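Home Arm Build: Frequently Asked Questions

Last updated 8/4/19

These are the questions that come in most often about the Nogueira build, a single arm put together at home to pick up and set down cutlery and small kitchen things. Part names are the ones used in the build notes. If your question is about wiring colors, look at the wiring page first.

What is the arm meant to do?

Pick a fork or a spoon off a table, hold it, and put it down where it was told to. That is the whole job for now. Pouring, wiping and cutting are not planned.

Which parts did you buy and which did you make?

The arm came as a Westik kit. The controller board is a Dreltora, bought used. The plate on the gripper, the cable clips and the finger pads were made at home. The pads have been redone more often than anything else in the project.

How does the gripper hold something as thin as a fork?

Two padded fingers close on the handle just below the head, with the tines pointing up. A fork neck is narrow and smooth, so the pads need some give. Hard fingers let the fork turn. Soft ones hold it upright, but they crease and scuff with use and have to be looked at before each session.

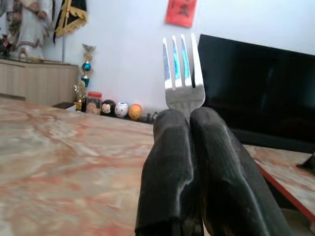

Closing force is set in the controller on a scale that goes up to 100. Cutlery runs at 20. Going higher does not improve the grip much, and it wears the pads faster. If a fork still turns at 20, clean the pads with a damp cloth and let them dry before changing any settings.

Does shiny metal cause trouble for the camera?

It does. Polished steel picks up light from windows and lamps, and the software can take a bright streak for an edge. Turning off one lamp often does more than an hour of tuning. A patterned tabletop adds to the problem — veined stone has lines running every way. A plain mat under the item is the easy fix while you are getting started. Take it away later if you want a harder test.

Do I need a workshop?

A room with a steady table is enough. This build has been run at home and also on a bench at Standier, the shared workshop, where the drill press and the better vise are. Anything that makes dust or noise is done at Standier. Testing is done at home.

How do you choose what to put on the table?

Start with one item. Add a second only when the first is picked up reliably. A spoon next to a metal bowl is a good early pair, with the spoon handle pointing toward the arm so the fingers can get to it without passing over the bowl. 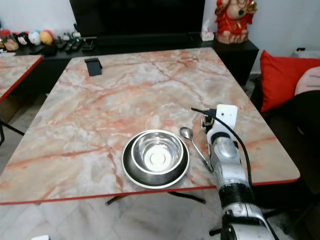 How much slack should the gripper cable have?

Enough for the wrist to turn fully both ways without the cable pulling tight. Move the arm through its range by hand with the power off and watch the loop the whole time. Then clip the cable at the forearm and leave the part above the clip free.

How long did the build take?

Assembly of the kit took 2 evenings. Getting it to pick up a fork from any angle took 13 more, mostly spent on pads and on camera position.

Can it run without someone in the room?

No. Keep a hand near the power switch and keep children and pets out of reach of the arm. It has no way of knowing that a person has leaned over the table.

Will you sell me a finished one?

No, but the pad mold and the plate drawing are free to download from the parts page. Please do not sell copies.

My kit has different screws from the ones in your list. Is that a problem?

Westik changed the screws between batches. Use the ones in your box and check the length against the joint before tightening.

14 comments | 31 shares

Contact: use the form on the parts page
© Nogueira build notes
Back to top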